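Week 4: Collecting demonstrations

We finally get to drive the arm this week, and I think it's the best part of the course! Up to now you have trained on the Hullcombe set, 388 episodes that other people recorded. From here on the examples are yours, and your policy will copy every habit you put into them – good and bad.

What counts as one episode
Start recording with the gripper open and the object in view of the wrist camera. Approach, close, lift, hold for 2 seconds, stop. If you fumble the grasp and recover, keep the episode and tag it "recovery". These are gold. A policy that has only ever seen perfect grasps has no idea what to do after a near miss.

Vary the start
Put the object down at a new angle each time: cap toward the gripper, cap away, sideways. Move it left and right as well. Last year one pair recorded a lovely, smooth set with the object always on the same spot, and their policy reached for that spot even when we took the object away.

Watch the wrist view
Drive from the wrist image, because that is all the policy gets. Glossy plastic throws highlights and clear parts let the table show through, so look at a few images before you commit to a lighting setup. Shadows are fine, and we want some variety in them.

For the lab
Work in pairs and swap drivers every 5 episodes. Write the driver's initials in the log – styles differ more than you'd expect, and we'll plot that next week. Upload to the Serkuris folder before you leave.

Reading: chapter 4 of the course notes, up to the part on action chunking.

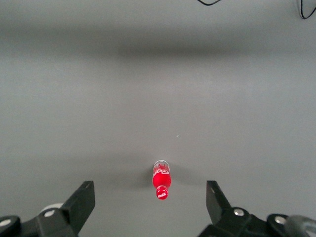
Teodor Szczepańska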